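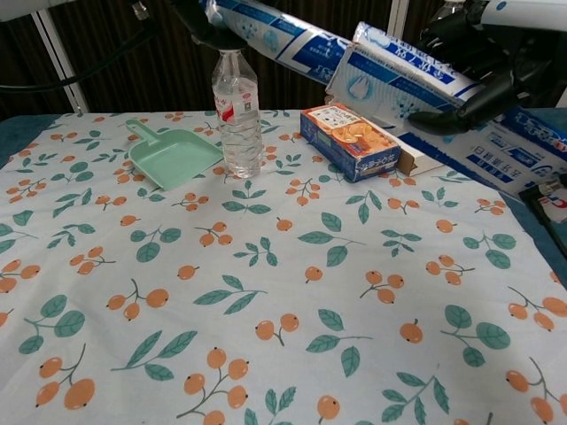 图 5-1 示教采集中的桌面：簸箕、瓶装水与几件盒装及其他包装物品。胸前高度视角。

第五章 示例从哪里来

读到这一章的同学，多半已经在前四章里和损失函数、网络结构打过不少交道，也许正盼着我们赶快把模型搬到机器人身上去。请再耐心一点。我教这门课的头几年，总是把数据一节草草带过，觉得无非是“多录几遍”，结果每到期末，学生们拿来问我的问题，十有八九都出在这里：模型没有写错，训练也收敛了，可机械手一到瓶子跟前就犹犹豫豫，不肯合拢。后来我索性把这一节扩成一章，放在模型之前来讲，同学们抱怨归抱怨，项目倒是做得顺多了。

先看图 5-1。桌布上印着橙色的果子和青绿的叶子，花纹铺得满满当当，桌上有薄荷绿的簸箕，有透明的水瓶，右边还有深蓝底色的小盒子和一件蓝白相间的包装。初学者往往喜欢在一张干干净净的白桌子上开始，这当然可以，我也不反对。可是家里的桌子很少是那个样子的。透明的瓶子叠在花布上，轮廓时断时续；小盒子平躺着，后面那件大一些的却斜斜地翘起一头，机械手要从上方够过去，手指该张多开、从哪一侧下去，每一步都得有示例可学。

本章所说的“示例”，指的是一段完整的示教记录，包括各个时刻的图像、关节角度、手指开合量，以及一句说明任务的话，比如“把水瓶挪到簸箕旁边”。四样东西的时间戳要对齐，对不齐的记录宁可不要。我知道扔掉辛辛苦苦录来的数据很心疼，我自己也心疼过，但请相信，一段错位的记录留在训练集里，日后找起来要费的工夫远比重录一遍多。

书中反复用到的一套练习数据叫作 Orkness，是为本课程专门录制的，一共 400 段，其中 34 段留作验证，另有 11 段是故意保留下来的失败记录：有抓空的，有碰倒瓶子的，也有走到一半停住的。为什么要留着失败？这个问题我想先放一放，5.4 节会专门谈，到时候大家不妨带着自己的看法来读。Orkness 的目录结构和字段说明见附录二，配套的回放工具叫 Zerklow，命令不多，花一个下午摆弄摆弄就熟了。

录制的时候，操作者的习惯会不知不觉地渗进数据里去。惯用右手的人，总爱从右边接近物体；性子急的人，到了目标上方几乎不停顿。同一个任务由几位操作者轮流来做，看起来麻烦，得到的动作却丰富得多。物体的摆放也是一样，簸箕的柄朝哪个方向，瓶子离桌边多远，都应当事先写在一张摆放表上，照着表来换，不要凭感觉随手一放。人的“随手”其实相当固定，放来放去总是那几个地方，各位录上一个钟头再回头看，就会明白我的意思。

本章的安排如下。5.1 节讲任务的拆分与文字说明的写法；5.2 节讲摄像机的位置，比较胸前高度与手腕两种视角；5.3 节讲摆放表的设计；5.4 节讲失败记录的标注与取舍；5.5 节讲时间对齐，里面有一点插值的内容，忘记了的同学请翻回第二章。章末习题中带星号的需要实机，暂时没有设备的读者可以用 Orkness 中的记录代替。

开始阅读 5.1 节之前，请先做一件小事：挑一张自己每天都用的桌子，不要收拾，选定上面的一件东西，用一句话写下你希望机械手对它做什么，再写下怎样才算做完。写好以后先收着，5.1 节的第一道练习就要用到它。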